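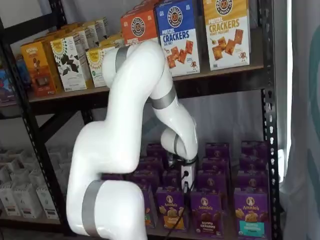 How far apart should the shelves be for boxed snacks?
Measure the tallest box you stock and add enough room to tip it forward over the one in front.

Shabnam Malik fits out staff pantries and small shops from a unit in Hakbridge, and most of her callbacks concern shelf spacing. Owners set the boards evenly and leave them there. Cracker boxes are tall and shallow, so an even spacing wastes height on one level and jams the next.

Slotted steel uprights allow a correction, though the unit has to be emptied first. Malik works from the bottom up. Heavy cartons go low, tall boxes at chest height, and anything in bags goes into a tray. She allows 150 millimetres of free board at the end of a row for new stock — less than that and the old boxes get pushed to the back.

Colour does a good part of the sorting. Where a maker gives each flavour its own box colour, one flavour per row is enough, and labels on the shelf edge can be left off.

Cross braces are often removed to gain access from the side. Malik leaves them in and tightens the bolts every October. Her own test shelf, bought from Gelden 18 years ago, still has both of its braces and one replacement board.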